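Billham pool reopens Wednesday, hours cut for now
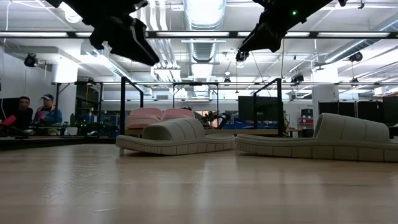
The Billham town pool is back open Wednesday after being shut most of the spring for pipe work. Doors at 7 a.m. for lap swim, everybody else from noon. Same entrance on Helier Street, the side gate stays locked untill the new fence is in.

It's been a long wait. The leak was found in March under the shallow end, then a second one by the pump room, then a hold up on parts. Opening was first promised for April. Then May. Now it's really happening, the town says, and the water tests came back fine.

The work was done by Nulano, the same outfit that redid the library boiler. Old iron line pulled out, plastic line in. New drain covers. The showers got new valves too, so no more of that scalding then freezing business in the women's locker room. Lockers are the same old lockers. Bring your own padlock.

A few things are different this year:

Cap of 100 swimmers at a time. Staff at the desk will keep count and hold the line if it gets there. Weekends it probably will, so come early.

Only 2 lap lanes in the mornings. The rest of the pool goes to lessons until school lets out.

No street shoes on the deck. Slides, flip flops, bare feet all OK. There was grit in the filters last year and the town doesn't want it again.

No glass, no coolers bigger than a lunch bag. The snack window is closed until a new operator is picked. Vending machine works, takes cards only.

Season passes that were bought last fall are still good and will run a month longer to make up for the closing. You don't need to do anything, just show the old card. If you lost it, go to the desk with ID and they'll print another one, no charge the first time. Day tickets stay at last year's price.

Lessons are filling up. The beginner group for little kids is already full and has a wait list. Teens and adults still have spots. Sign up at the desk or by phone, the online form is down again.

Parking could be a mess the first week. Half the Helier Street lot is still torn up from the pipe trench and paving isn't set until later in the month. Babaei Hardware across the road is letting swimmers use its back row after 5 p.m. and all day Sunday. Please don't park by the loading door. Bikes can go on the rack by the tennis courts.

The petition to keep the pool open year round got 1,873 signatures, handed in at town hall last week. Council will take it up at the next meeting, open to the public, 7 p.m. in the upstairs room. Anyone who wants to speak has to put there name on the sheet by the door before it starts.

Evening swim is not back yet. The town needs more lifeguards first and is hiring now, applications at the pool desk. Must be 16 or over, training is paid.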